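Week 5 Handout: Segmentation and Grasp Planning from a Wrist View

Read this before the lab. It assumes you have finished the Heketti calibration exercise and that your hand-eye transform loads without errors. If it doesn't, fix that first, as nothing below will give usable numbers.

1. The problem

In last week's lab the objects differed in color, so a simple threshold was enough to separate one from the next. This week that won't work. When a part and the thing next to it are both white and matte, the only signal left in the image is shading. Shading changes when the gripper moves, when a lamp moves, and when the part bends.

An edge detector run on such an image returns three kinds of lines: real part edges, creases where one surface folds into another, and shadow borders. The planner should grasp only at the first kind. Most failed plans in the November runs came from treating a crease as a free edge.

2. Exposure

Set exposure by hand. Auto exposure looks at the whole image, so a dark cloth in view will push it up and the lit side of a white part will saturate. Once pixels clip there is no gradient left and the segmenter merges neighboring panels into one. Lower the exposure until the brightest panel reads under 255, then check that the inner corners still show some variation. 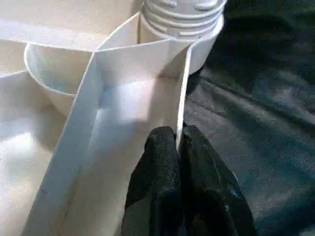
3. Candidate edges

The Skiloso node takes the segment mask and returns a list of edge candidates. Each has a start point, an end point, a width and a score. Thin upright panels score well because the fingers can close from both sides. Curved rims score lower, and you should leave that weight alone for now.

Discard any candidate shorter than 40 pixels. Also discard any candidate where the approach path of either finger crosses another segment. The second check is off by default. Turn it on in the config file under grasp/clearance.

4. Closing the fingers

Padded fingers hide the contact point from the wrist camera. From the moment they straddle an edge, the image tells you where the fingers are but says little about how hard they are pressing. Switch from visual servoing to the width and current readings at that stage. The controller allows 700 ms for the close. If the width has not settled by then, open, back off along the approach axis and replan.

Thin sheet stock will flex before it slips. Start with the lowest force setting and raise it one step at a time.

5. Lab task

The Bundgaard set has 1,888 labeled wrist images. Train on the split provided and don't reshuffle it. Report precision on part edges and on creases separately. A single combined score will not be accepted.

Then run your planner on the Plutgate bench and save the log from every attempt, including the ones that were aborted. Hand in the logs, your config file and one page of notes on which candidates you rejected and why.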